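Fleltance lays the breakfast table, nearly

I said last time that I would write up the hands next, and then April got away from me, so this is rather overdue. For anyone new, Fleltance is my spare-room project to build a pair of robot arms that can potter about a kitchen, and most of the potter happens in simulation before I let anything near real crockery.

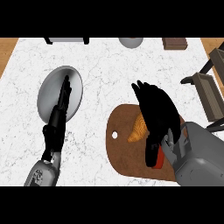
The croissant was meant to be a quick job. I had the left hand looking after the oval plate and the right one working over the chopping board, and I thought I'd have the pair of them behaving by teatime on Tuesday. Well! I was still sitting there at 11 that night with a cold mug, fiddling with finger angles.

My trouble is that a croissant is a silly shape. A block or a tin has nice flat sides and you can tell the fingers where to go, but a croissant curves away from you wherever you try to get hold of it, and in my first settings the fingers closed as if they were cracking a walnut. I softened the grip, and then it wouldn't hold at all. In the end I left the softer grip in and slowed down the last bit of the reach, which has helped more than anything else I've tried (I did wonder whether to swap in a bread roll and say no more about it, but I'm stubborn).

The plate brought its own problems. It's shiny and so is the marble, and I'm still not sure I have the friction right for either of them. I keep the left hand's fingers pressed together for now, pointing up the plate, because when I let them spread I get all sorts of odd little twitches.

I do the runs in batches overnight on the old desktop. The last batch was 1304 tries, and 454 of them ended with the croissant sitting on the plate the way I'd like. That's a long way from breakfast in bed, but the batch before it was so poor that I deleted the log out of embarrassment, so I'm pleased.

As for the real thing, the forearm housings are printed and sanded, and I've ordered the wrist bearings from Susley. The left wrist still has a faint click when it turns past halfway. I've had it apart twice and can't find the cause, so if you've built something similar and know that click, please do leave a comment. Next job is the wiring, once I've cleared the bench.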